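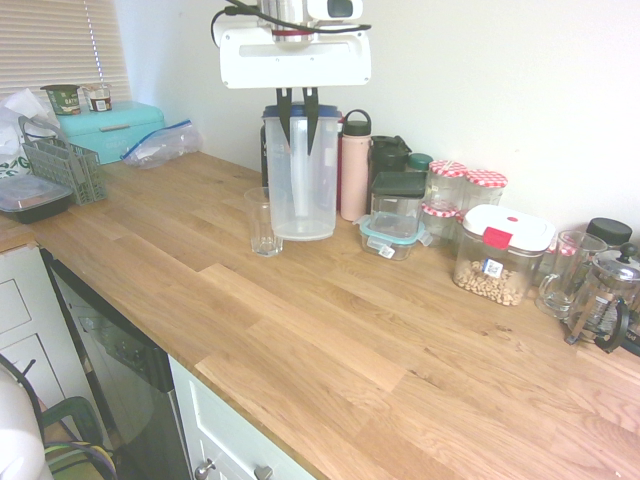 1/ Pitcher day at the Lekdale workshop kitchen!! Fingers in the top of the pitcher, blue lid and all. Clear plastic is the part I've been dreading since August.

2/ Gripper runs on my own control code (I call it Jorel). Two fingers, one wrist, way too many late nights.

3/ Next up is the gingham jars. Glass, so I'm dropping the grip force first and going sloooow.

4/ Goal is 1,000 logged grasps before I touch the code again. If you've tuned grip force for thin plastic, please tell me what you started with!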